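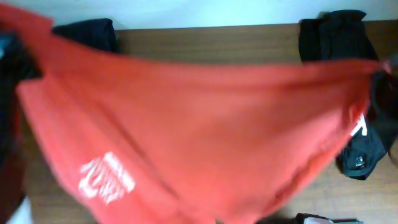 Gotard : un brassin commun pour l'étape finale du rallye

Gotard (red.) – La brasserie Ó Conaill et la malterie de Cotdale ont achevé le premier brassin d'essai de la bière destinée à l'arrivée du rallye Sekunero, prévue en août. La cuve pilote a fourni 400 litres d'une ambrée de fermentation haute, titrant 4,8 % vol. Le malt provient de Cotdale, l'eau d'un captage situé à Gotard, à 300 mètres du parc fermé.

L'empâtage a été conduit par paliers, le dernier à 71 °C, avec un houblonnage limité à deux ajouts. Selon Gearóid Carroll, responsable technique du brassage, la dureté de l'eau a imposé une correction du pH avant la saccharification. « L'amertume est conforme à la recette, la mousse tient un peu moins bien que prévu. Nous augmenterons la part de blé », précise-t-il.

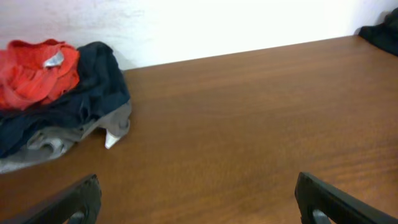
Des vêtements rouge orangé, bleu marine et gris sur une table en bois.

La production définitive est fixée à environ 4 000 litres, répartis entre fûts et bouteilles. Les fûts seront réservés au village d'arrivée, les bouteilles remises aux équipages lors du contrôle administratif. La garde à froid durera quatre semaines. Un second essai, avec la proportion de blé modifiée, doit être soutiré avant la fin du mois.

L'organisation rappelle que la consommation d'alcool reste interdite aux pilotes et copilotes jusqu'à la clôture du dernier secteur chronométré. Ouverture de la buvette à 18 h 30.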